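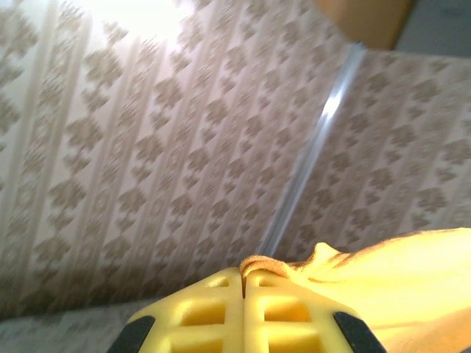 COMMUNIQUÉ DE PRESSE

Plaradora ouvre les inscriptions d'Evo, son cycle d'ateliers consacré au linge de tous les jours

Plaradora est heureuse d'annoncer l'ouverture de la nouvelle saison d'Evo, un cycle d'ateliers pratiques sur le tri, le pliage et le rangement du linge à la maison. La saison commence en mars dans les salles de la rue Danzer. Elle compte 700 places, contre beaucoup moins l'an passé, et nous en sommes ravis : la liste d'attente s'allongeait depuis l'automne !

Le principe reste celui des débuts. On vient avec son propre linge, celui qui attend sur la chaise de la chambre ou au fond du panier, et on travaille dessus pendant toute la séance. Aucun vêtement n'est fourni, aucun matériel n'est à acheter. Une table, un peu de lumière, un panier, et l'on s'y met.

Le T-shirt, point de départ

Cette saison, tout commence par le T-shirt. C'est le vêtement le plus courant dans les paniers que nous voyons passer, et celui que chacun plie à sa façon (en deux, en trois, en boule, parfois roulé comme une crêpe). La maille glisse, l'encolure se déforme, les manches partent de travers. Un T-shirt à motif imprimé demande en plus un petit effort d'attention, car un pli marqué au milieu du dessin finit par se voir.

La première séance se déroule donc entièrement autour d'un T-shirt froissé posé au milieu de la table. On cherche l'encolure, on retrouve les épaules, on étale, on lisse du plat de la main, et seulement ensuite on plie. Cela paraît simple, et pourtant le moment où un tas de tissu informe redevient un vêtement fait sourire toute la salle à chaque fois.

« Les gens arrivent en pensant qu'ils vont apprendre un pliage savant, et ils repartent surtout avec l'envie de bien étaler avant de plier », raconte Sudheer Raju, responsable des ateliers chez Plaradora. « J'adore la première demi-heure. Tout le monde est un peu timide devant son linge, puis quelqu'un demande comment on fait pour les manches longues et la conversation ne s'arrête plus. »

Un décor de maison

Nous tenions à quitter l'ambiance de salle de classe. Les coins de travail sont tapissés d'un papier peint à motifs et les tables habillées d'une nappe crème, semée de fougères grises et de petites fleurs orange. Un vêtement jaune vif y ressort très bien, et l'on suit chaque pli sans plisser les yeux. Le panier en plastique ajouré vert pâle trouve sa place dans un angle de la table, contre le fond, pour laisser le milieu au travail.

La nappe a fait débat au sein de l'équipe. Certains auraient préféré un revêtement uni, plus neutre. Nous avons gardé le tissu parce qu'il ressemble à ce que l'on trouve chez soi, et parce qu'il retient un peu la maille pendant qu'on la lisse. Pour les vêtements très clairs, il suffit de poser dessous une serviette foncée.

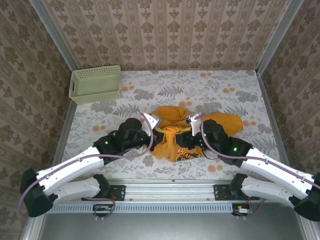 Faut-il repasser un T-shirt avant de le plier ?

Dans la plupart des cas, un bon lissage à la main suffit, à condition de plier peu après le séchage. Le repassage garde son intérêt pour les cotons épais ou très froissés. On retourne alors le vêtement afin que le fer ne touche pas l'imprimé.

Quatre séances, à suivre dans l'ordre ou non

Le cycle se compose de 4 séances indépendantes :

Séance 1 : le T-shirt, de la boule au pli
Séance 2 : les draps-housses et les grandes pièces
Séance 3 : les chaussettes, le petit linge et tout ce qui se perd
Séance 4 : armoires, tiroirs et étagères, ou comment garder ses piles debout

Chaque séance dure une matinée ou une soirée. Celles du matin débutent à 9 h 30, celles du soir à 18 h 45. On peut s'inscrire à une seule d'entre elles, mais la quatrième est bien plus agréable quand on a suivi au moins la première, puisque l'on y range ce que l'on a appris à plier. Les enfants à partir de huit ans sont les bienvenus avec un adulte. Ils sont souvent très forts en chaussettes.

La séance des draps-housses a été entièrement revue. Elle se fait désormais par deux, chacun tenant deux coins, avant de passer à la version en solo. Prévoir un drap propre, de préférence pas le plus grand de la maison pour un premier essai !

Un livret et une salle en plus

Un livret accompagne le cycle. Tiré à 3 000 exemplaires, il reprend les gestes vus en atelier, avec des schémas au trait et quelques pages blanches pour noter les dimensions de ses étagères. Les inscrits en ont déjà réservé 1 998 ; les autres seront disponibles à l'accueil jusqu'à épuisement.

La salle Deka, au rez-de-chaussée, rejoint par ailleurs les lieux d'accueil du cycle. Elle est accessible de plain-pied, et ses tables se règlent en hauteur pour travailler debout ou assis. « On nous la demandait depuis longtemps. Plier un drap assis, c'est tout à fait possible, et nous avons enfin la place de le montrer correctement », se réjouit Sudheer Raju.

Informations pratiques

Inscriptions à l'accueil de Plaradora, rue Danzer, aux heures d'ouverture, ou par téléphone. La participation est gratuite, livret compris. Apporter cinq ou six pièces de linge propres et sèches, dont au moins un T-shirt pour la première séance.

Les journalistes qui souhaitent assister à un atelier sont invités à prévenir l'équipe la veille. Ils peuvent apporter leur linge.

Contact presse : Sudheer Raju, Plaradora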